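Lenia brings back the step-through scooter, and I get to tell you about it

LITAVTON, March. I've been building small two-wheelers for most of my working life, and I don't get to write many press releases, so bear with me. We at Lenia are putting a new scooter on sale this spring. It's called the Mudeo, it seats two, and I've been riding one to work all winter (yes, in the sleet).

The Mudeo started with a complaint. Our last model was a sporty little thing with a high seat and a fuel tank between your knees, and people kept telling us they couldn't get on it in a long coat, or with a bag of groceries, or with a bad hip. So we went back to the flat floor and the low step that scooters had when I was a kid. My mother rode one like that to the bakery every morning and I don't think she ever once swung a leg over anything.

The engine is a four-stroke single from Iwasaki, the same people who supplied our delivery trikes. It's quiet, it starts with a button or a kick, and you can change the oil with one wrench and a pan. We tuned it for low-speed pull because Litavton is all hills and cobbles, and a scooter that's happy here will be happy pretty much anywhere. It comes in 2 trims, Town and Tour, and 4 colors. The Tour gets the bigger windshield, a rear rack and a softer seat for whoever's on the back. 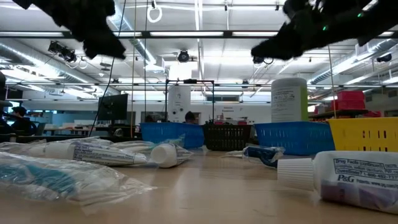

Storage is where I got stubborn. Every scooter I've owned had a space under the seat that would hold a helmet or a rain jacket and never both, and the Mudeo holds both, plus there's a lidded box behind the front shield for the small stuff. I wanted that box for overnight trips: phone charger, spare socks, a toothbrush still sealed in its clear wrapper with the teal-blue handle showing through. It locks with the ignition key, and the lid has a proper rubber seal.

We've also kept the repair side simple. The body panels come off with ordinary screws, the bulbs are the kind you can buy at a gas station, and the full parts list will be free to anyone who asks, owner or not. I'd love to see these things still running when I'm too old to ride one!

The Town starts at 2158, with the Tour a bit more depending on the rack you pick. Orders open in April at the Lenia showroom in Litavton, and test rides run from 2 p.m. until we close up. Bring your license and a pair of closed shoes. We have helmets in most sizes.

If you write about scooters and want to borrow a Mudeo for longer, get in touch with the showroom and we'll sort something out. I'd only ask that you ride it up Mill Hill with a passenger before you make up your mind.

Recent news from Lenia
Winter service hours at the Litavton showroom
Delivery trikes: new brake pads now in stock
How to store your scooter when the snow comes
Spring group ride, route and meeting point

We use cookies to remember your settings and see which pages get read. By staying on this site you agree to our cookie policy. Accept | Change settings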